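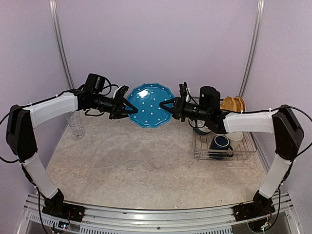 VILANO -- Penodow, the small-harp workshop, will start shipping the Erna this November, a 29-string lap harp for adult beginners and for players who already have a floor harp at home and are tired of hauling it. Price is $661 with bag, tuning key and spare strings. Available direct and through Chauvin, our dealer for stores. Comes in two painted finishes plus natural. The brighter one is called Dot, a strong turquoise with small white dots scattered over the back of the soundbox, very much the look of the plate in the photo, and the wavy edge of the plate turns up again as a scalloped line around the sound holes. The other is Crock, a dark navy with an off-white edge. More on both below.

WHAT IT IS

A lap harp with levers. Sits on the knees or on the fold-out foot, leans back on the shoulder like its big sisters. Weight is seven pounds without the bag. Solid spruce soundboard, maple neck and pillar, birch back. Strings are nylon through the upper and middle range, wound nylon for the bass. No gut, no wire. Spacing between strings is the same as on our floor harps, so hands don't have to relearn anything when moving from one to the other.

Tuning is E flat from the factory. Players who don't want to bother with flats can ask for C when ordering, no charge, just write it in the notes box. Full levers on every string. We did talk about selling a cheaper version with levers on the C and F strings only, and decided against it. People buy those and then come back wanting the rest fitted, and fitting levers afterwards costs more then buying them at the start.

WHO IT'S FOR

Mostly people who started on a very small harp and ran out of notes. The usual story in our shop -- someone gets a little 19 or 22 string harp, loves it, learns a dozen tunes, then opens a book of arrangements and finds the left hand goes off the bottom end. The Erna has enough bass for most beginner and early intermediate books as printed. Not all. Anything written for a big pedal harp is still going to need some rearranging.

Also for therapy players and anyone who plays in hospitals or care homes and needs to get through doors and elevators with one hand free. The bag has backpack straps and a side handle. The handle is on the string side, which sounds wrong until it's carried up a flight of stairs.

Kids can play it too, but the reach to the low strings is long for anyone much under ten. We'd point younger players to the smaller Penodow models, which stay in the catalog unchanged.

SOUND

Warm in the middle, fairly bright on top. The bass is the part that took the work. Short bass strings on a small box tend to thud, and the first prototypes did exactly that. The workshop spent almost eight months on soundboard thickness and on where the bracing stops. The version going into production has a board that gets thinner toward the treble end, a separate small brace under the lowest octave and a deeper box than we first drew. It rings. It isn't a floor harp and won't fill a church without a microphone, but in a living room or a small hall it holds up well next to a flute or a fiddle.

A pickup is available as an add-on, fitted at the workshop only. It goes inside along the string rib, with the jack at the bottom of the box. Please order it with the harp if at all possible. Fitting one later means sending the harp back and being without it for a few weeks.

FINISHES

Natural is a thin satin oil. Looks like wood, marks a bit with use, easy to touch up at home.

Dot is turquoise, on the back and sides only. The soundboard stays natural on every Erna, because paint on a soundboard does nothing good for it. The dots are sprayed through a stencil and then gone over by hand, so no two harps match exactly. They're small, and thicker around the sound holes than elsewhere.

Crock takes its name from the heavy glazed bowls and pickling crocks everybody's grandmother had. Navy back and sides, gloss, going nearly black toward the bottom of the box, with a creamy band where the back meets the sides. The shading is done in the lacquer. It took more tries than any other part of the project apart from the bass, and the early ones looked like a bruise.
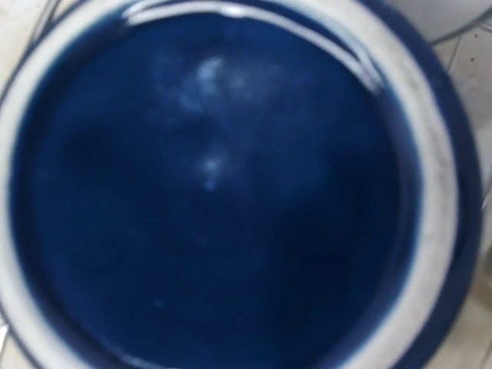 Dark navy inside, off-white at the rim: the colors behind the Crock finish.

Both painted finishes add to the build time but not to the price. Custom colors are not offered on the Erna. We know, people are going to ask. Floor harps can still be ordered in custom colors the usual way.

WHAT COMES WITH IT

Harp, padded bag, tuning key, fold-out foot (already attached), a set of spare strings for the ones that break most, string chart, and a printed starter booklet. The booklet was written new for this harp. Covers sitting position, hand shape, tuning with an app or a clip-on tuner, replacing a string, lever basics and a set of short tunes that get harder as they go. Large print. It lies flat on a music stand, a thing we asked the printer for twice.

Tuner not included. Any chromatic clip-on will do and most people have one already.

CARE AND THE FIRST FEW WEEKS

New harps go out of tune constantly. Normal. Nylon stretches, the wood settles, and for the first few weeks the Erna needs tuning every day, sometimes twice in one sitting. After that it calms down. Stores taking floor models should plan for somebody to tune it each morning before opening -- an out of tune harp on a shop floor puts people off all harps, not only ours.

Keep it away from radiators, sunny windows and the trunk of a car in summer. If the room is dry enough to give static shocks then the harp wants a humidifier. The soundboard will pull up slightly under the strings over the first year. Also normal, and it's how a harp soundboard is supposed to behave. A crack is not normal, call us.

WARRANTY AND RETURNS

Neck, pillar and soundboard are under warranty to the first owner for the same term as our floor harps. Strings and levers are handled seperately, see the card in the bag. Harps bought direct can be returned in new condition within the trial period, buyer pays the return shipping. Harps bought from a store go back under that store's own policy. Please keep the shipping carton for the first year. It's the only box it really fits in.

ORDERING AND DEALERS

Direct orders are open now on the Penodow site. A deposit holds a place in line, the balance is due when the harp is strung and ready to leave. Natural harps go out first. Dot and Crock follow as the paint cures, and we won't rush that, fresh lacquer picks up bag marks.

Stores should go through Chauvin. Dealer sheets, wholesale pricing and the display stand are all on their end. Stores that already carry our smaller harps don't need to fill in a new application, just add the Erna to the next order. Demo harps can be borrowed through Chauvin, natural finish only for now.

The Vilano showroom has all three finishes out to play. Come in the afternoon if possible, mornings are for stringing and it's loud. Left-handed players welcome to try it on the other shoulder, the foot turns around and the levers are still reachable, a bit awkward but people manage.

ABOUT PENODOW

Penodow builds lever harps in Vilano, from small lap models up to full-size floor harps. The workshop also does repairs, restringing and lever regulation on harps of any make, by appointment.

PRESS AND REVIEW HARPS

Review harps are available on short loan to magazines, music teachers' newsletters and video reviewers. Please say which tuning is wanted and whether the pickup is needed. Sound clips and a full spec sheet can be sent on request. Contact the press desk through the Penodow site.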